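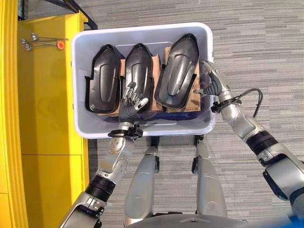 Können Maschinen inzwischen einfache Lagerarbeit übernehmen? In unserem Juni-Rundbrief hatten wir danach gefragt, und die meisten Zuschriften drehten sich um das Ein- und Ausräumen. Schwierig wird es, wenn Teile dicht beieinander stehen. Drei schwarze Kunststoffschalen zwischen Pappe in einer weißen Kiste sind für einen Menschen eine Sache von Sekunden. Der Roboter muss mit beiden Händen hinein und zwischen Schale und Kistenrand Platz für die Finger finden. 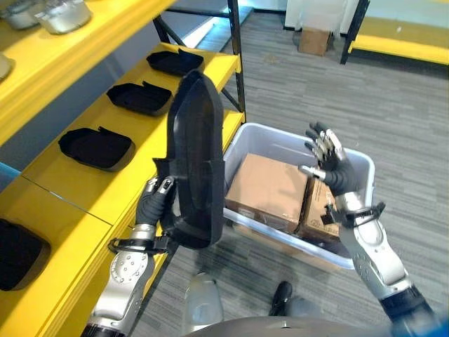 Bei Calholm wird diese Art von Aufgabe seit zwei Jahren verfolgt. Für die Auswertung im Frühjahr lagen 382 Durchgänge vor, aufgeteilt auf 2 Aufgaben: Regal bestücken und Regal leeren. Das Greifen selbst gilt dort als brauchbar, das Tempo nicht. Im Projekt Litia soll deshalb zunächst nur gemessen werden, wie lange ein Teil unterwegs ist – vom ersten Zugriff bis zum Loslassen.

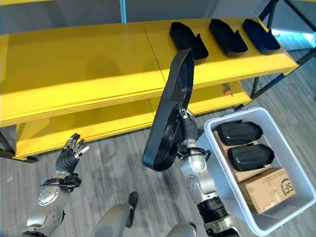

Für Betriebe zählt am Ende, wie viel jemand danebenstehen und nachbessern muss. Gleiche Teile in gleicher Lage sind der günstigste Fall. Auf dem gelben Regal stehen drei Schalen in gleichmäßigem Abstand, eine weitere hält der Roboter steil in der rechten Hand. Gemischte Ware, Beutel oder Wäsche sind damit noch nicht abgedeckt. Wer zu Hause auf Hilfe beim Aufräumen hofft, wird länger warten müssen als die Werkstatt.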